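Unit 4: Writing About What You Eat
Handout for the evening section, July

Weekly food essays are due at the start of class. Length is 2,000 words for the long piece and no limit for the short ones. Bring a printed copy.

Start small. Pick one food and stay with it. Students who choose "my grandmother's cooking" tend to hand in a list of dishes. Students who choose one fruit usually find a memory by the second page.

Before drafting, write for 18 minutes without stopping. Do not fix spelling. Put down where the food was bought, who peeled or cut it, and what was said at the table.

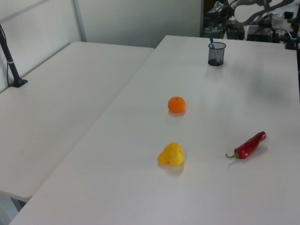
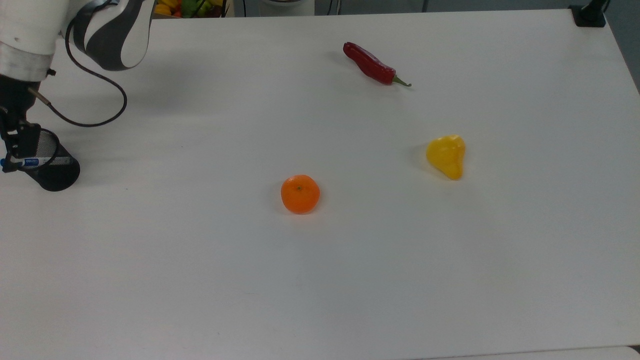 Giang Chu wrote in the margin of last term's handout that timed writing made her freeze, and that she got further by talking the memory out loud first and then typing what she had said. Either method is fine. Hand in the raw pages with the draft.

Reading for next time: the Travcombe packet, first 8 pages. Mark each place where the writer names a taste directly. Then mark the places where taste is left out and you still know what it was.

Words to avoid in the draft: delicious, mouthwatering, comfort food.

Drafts come back with comments at the following class.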